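Thread, December 2021. I went to the opening of the Mirkby print fair and stayed for all of it, so I'm going to write it down while I still remember which room was which.

1/ Mirkby is a small fair. It takes over the old customs hall by the river and has 45 exhibitors this year, nearly all of them working on paper. Etching, lithograph, woodcut, screenprint, a few artist books. No video, no sculpture apart from one corner I'll get to.

2/ The fair was meant to happen in May and got moved. You could tell from the catalog, which still has a spring map in it with the outdoor café marked. The café was indoors, next to the coat racks, and the line for one ran into the line for the other.

3/ Layout first. You come in through the east door and the galleries are on the ground floor. The independent printmakers are upstairs. I'd go upstairs first if you get the chance. By mid-afternoon the stairs are slow and the upper landing is full of people holding cardboard tubes.

4/ The ground floor is mostly safe. Galleries bring what they think will sell, and what they think will sell this year is large botanical screenprints in two colors. I saw a lot of ferns. Some of the ferns were good.

5/ Best stand downstairs for me was Somow. They hung eight etchings by one artist and left the rest of the wall bare. Gheorghița Toma, born in a railway town, trained as a letter engraver, came to etching late. All eight plates show the same station platform at different hours.

6/ The platform prints are small, about the size of a paperback, and you have to stand close. Toma uses a very fine line for the rails and then almost nothing for the sky. The night ones have a heavy plate tone left on by hand, so no two impressions match. The gallery had two impressions of the last plate side by side so you could compare.

7/ I asked about prices because the labels didn't have them. They were on a sheet behind the desk. I wish fairs would stop doing this. If a print is 1000, write 1000 on the wall and let people decide on their own whether to keep looking.

8/ Olteanu had the stand opposite and went the other way, floor to ceiling, frames nearly touching. Mostly lithographs from estates. It was hard to look at any single thing, but I liked the bin of unframed proofs at the front. Lots of them had notes in pencil in the margins, things like "more black here" and "too much, go back."

9/ The proofs were the part of the fair that taught me the most. You see a finished print and it looks as if it could only ever have been that way. Then you see the third state with a whole tree in it that got scraped out later.

10/ Upstairs now. Tables instead of booths, shared two to a table, and the makers are there themselves. It's louder and warmer and people will tell you how everything was done if you ask. Bring a notebook. I wrote on the back of my ticket and ran out of room.

11/ Zamfira Mocanu had the table nearest the window. Woodcuts, reduction method, which means you cut the block away further after each color and can't go back to print more. She had the finished block on the table next to the print. There was hardly any wood left standing.

12/ Her subjects are market stalls and shop counters. Cabbages, scales, a row of buckets. The color is laid down thin, and on the later prints you can see the earlier layers through it. She starts with the lightest color and works toward the darkest, and she told me she mixes each one the evening before so she isn't tempted to fix it while printing.

13/ One thing Mocanu said that I've been thinking about since: she prints the full edition of each color before she knows whether the next one will work. If the fourth color is wrong, the whole edition is wrong. She has a drawer of those. She won't sell them and she won't throw them out.

14/ The demonstration press was at the far end of the upper floor. It's run by Nesik, a shared workshop that rents out press time by the half day. Visitors could ink a small linoleum block and pull one print. I waited for mine and it came out pale on one side. The man running the press said I'd been shy with the roller. Fair enough.

15/ Nesik also had a sign-up sheet for classes. Beginners' relief printing, then drypoint after that. If you have ever wanted to try printmaking, relief is the place to start. You don't need acid, and you can do a lot of it at a kitchen table with a spoon for a press.

16/ Talks. I went to two. The first was on paper and was very good: how dampening changes what the sheet picks up, why some papers bruise, how to store prints flat if you don't own a plan chest. Short answer is a shallow box, acid-free tissue, and nothing stacked on top.

17/ The second talk was about the market for prints and I left before the end. The speaker had a lot of charts. The room was cold and the person next to me was eating an orange.

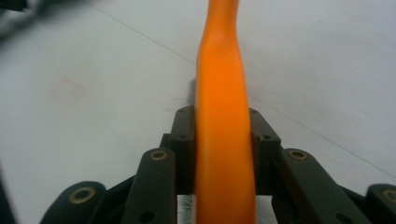 18/ Color was the thing I kept arguing about with people all day. There's a strong feeling among older print collectors that serious work is black ink on off-white paper and everything else is decoration. I don't agree. Take a plain, slightly glossy orange, the kind on the long object in the photo here: it goes deeper along the right edge and has soft highlights down the left, and next to the near-black green on either side it looks brighter still. Mocanu's best print does much the same with one strip of orange awning against a dark street. Take the dark away and the orange would go flat.

19/ Toma gets to a similar place without any color at all. The station lamps in the night plates are only bare paper, wiped clean with a rag. They look bright because of what's around them. I went back down to check this after seeing the woodcuts and stood there long enough that the gallery assistant offered me a chair.

20/ The corner of sculpture I mentioned was cast paper, so I suppose it counts. Pulp pressed into molds taken from doorknobs and window latches. I didn't like it much. The castings were neat but they were lit from straight ahead, and with white relief you want the light coming from the side.

21/ Practical notes for next time. The customs hall has one working elevator, on the west side, and it isn't signposted. The coat check takes bags but not portfolios. Framers set up near the exit and will give you a price on the spot. I'd compare before you say yes.

22/ Ask about the edition number and whether there are artist's proofs outside it. Ask what the ink is. Ask whether the paper has been trimmed. Every seller I spoke to answered all of that without fuss, except one, and I didn't buy from that one.

23/ What I bought: one small Mocanu, a counter with a set of scales on it, from the middle of the edition. I wanted one of the Toma night plates and couldn't do it this year. I also bought a bone folder, which I already own two of.

24/ What I'd change: prices on walls, more chairs upstairs, and a printed list of who is at which table. The catalog lists people by last name only, and if you're looking for the woman with the cabbages that doesn't help.

25/ The Somow stand will move to their own rooms after the fair closes, and the eight platform etchings go with it. I'm going again with a magnifier. If anyone who has seen them can tell me whether the clock in the fifth plate shows the same time as the one in the sixth, please reply — I couldn't make it out.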